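# Capítulo 5. El zócalo del procesador y la placa base

La sustitución de un procesador es una operación breve. La mayor parte del tiempo se dedica a preparar el equipo: desconexión, apertura de la caja, apoyo sobre una superficie estable y despeje del área que rodea al zócalo. El presente capítulo trata la placa base desde el punto de vista del montaje; los aspectos eléctricos se desarrollan en el capítulo 8.

Se entiende por zócalo el conector que fija el procesador a la placa y establece el contacto con sus circuitos. En los equipos de sobremesa suele incorporar un marco metálico de retención que se abate sobre el encapsulado y se bloquea con una palanca. Con el marco levantado, los contactos quedan expuestos — es el estado en que la placa resulta más vulnerable — y no debe apoyarse sobre ellos ninguna herramienta.

La caja se trabaja tumbada, con la placa en posición horizontal. Conviene identificar los elementos próximos antes de intervenir: las ranuras de memoria, con sus pestillos en los extremos, las ranuras de expansión, la fuente de alimentación y los mazos de cables que llegan desde la jaula de unidades.
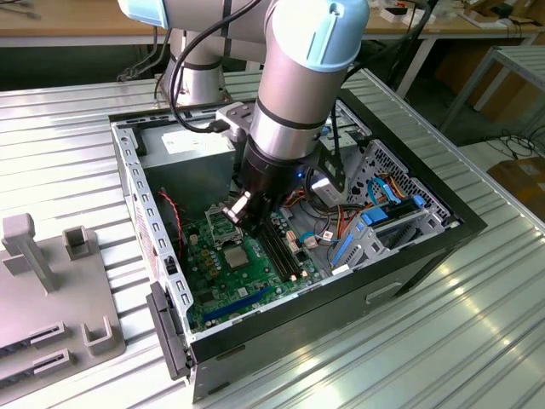 ## 5.1 Preparación del área de trabajo

Antes de abrir el marco de retención se comprobará lo siguiente:

- El cable de red está desconectado.
- Los cables de alimentación y de datos no cruzan por encima del zócalo.
- El cable del ventilador queda apartado hacia la pared de la caja.

Firouzeh Ebrahimi propone en su manual de taller un orden fijo: primero los cables, después la memoria y por último el zócalo. Este libro adopta el mismo criterio.

## 5.2 Términos empleados

**Marco de retención.** Pieza metálica articulada que presiona el procesador contra los contactos.

**Pestillo.** Pieza móvil situada en el extremo de la ranura, que sujeta el módulo de memoria.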